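Does a Countertop Towel Stand Earn Its Space?
Project report, Household Products module, Ditville
Panagiotis Zacharopoulos

1. Why I picked this

The module asks us to take one everyday product and check whether it does anything. I chose the small towel stand, the kind that sits on a table or counter and holds a single cloth. The shop pages I read for Wivero and Foseck stands promise that a hanging towel dries faster, smells better and "keeps its shape." None of the pages say compared with what. A towel on a chair back is also hanging, and the chair is already in the room.

I started out doubtful and I should say so, because it probably colored how I set things up. My supervisor, Deligiannis, wrote in the margin of my proposal that I had already decided the answer. I don't think I had, but I took the comment seriously enough to write down my method before starting.

2. What I compared

I used one kind of cloth, a blue microfiber towel, and 2 ways of storing it: draped over a stand, or folded and left on the table. I wanted a third group on a wall hook and dropped it when I ran out of time in March. That is a real gap. Most people I know use a hook.

The stand is a plain one, a white tube bent into an upside-down U on a round base. I had expected the drying to be the interesting part. The draping took up more of my notes. If the cloth goes over the bar with one side longer than the other, the long side slowly pulls the rest along with it, and microfiber is light enough that you don't notice until it has slid most of the way.
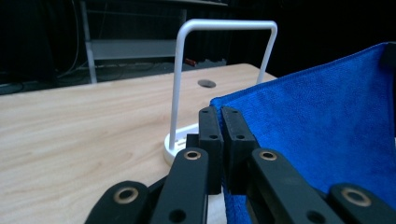 I ended up with a rule for myself: fold the towel once lengthwise, find the middle, and put the middle on the bar. Before that rule my results were all over the place, and I have left those early trials out of the averages. A reader who thinks I should have kept them in may be right. A person in a real kitchen with a pan on the stove is not going to look for the middle.

3. Folding

The folded group had its own trouble. I wanted every fold to be the same, so each towel had to lie flat first, and this cloth does not like lying flat. One corner gets smoothed and the opposite one rides up. Pulling from the edges worked better than pressing with the palm, although pulling too hard stretched the hem and gave me a rectangle with a wavy side.

I folded in half, then in half again, for 4 layers. The advice online is divided between halves and thirds. I tried thirds for an afternoon and could not get two towels to match, so I gave up on them. I am not claiming thirds are worse, only that I am bad at them.
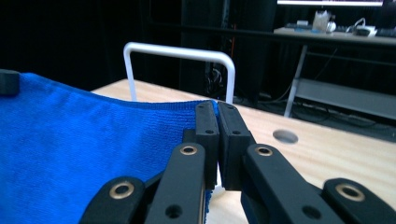

Does the fold have to be neat for the towel to dry?
A messy fold dried a little better in my trials, probably thanks to the air trapped in the creases, although the difference was small enough that I would not defend it in front of a class.

4. Results, such as they are

Over 68 trials the draped towels felt dry sooner than the folded ones. I would have been alarmed if they hadn't. "Felt dry" is my own hand on the cloth, which is a weak measurement, and I knew which group each towel belonged to every time I touched one. A kitchen scale would have fixed this. I asked for one too late.

The smell claim I could not test at all. Everything I used had been washed recently and smelled of detergent from start to finish. Keeping its shape is also a strange thing to promise about a towel – mine had the same shape at the end, draped or folded, and the only lasting mark was a faint crease that went away with a shake.

What I did see is that handling matters more than I had planned for. Holding the cloth by both sides and drawing it taut before the fold took out most of the bunching in one move, and it worked the same way before draping.

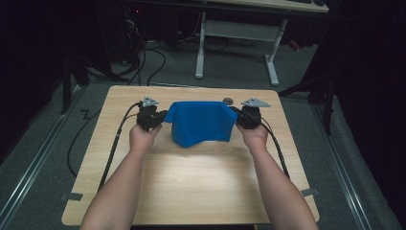 With only one side held, the far half trails and folds under itself, and then you are back to smoothing. I wish I had kept separate notes on this from the first trial. They begin partway through, so I can describe it but can't put a figure on it.

5. Would I buy one?

Probably not for drying. The chair back is free. I can see the point of a stand for someone who has no spare chair or hook near the sink, or who wants the towel in the same spot each time. Those are decent reasons, and I'd have more respect for the shop pages if they gave them.

For anyone repeating this: use a scale, include the hook, and have a different person check the towels without knowing which group they came from. Also try a heavier cotton cloth. I suspect the sliding problem would mostly go away, but I haven't tested it.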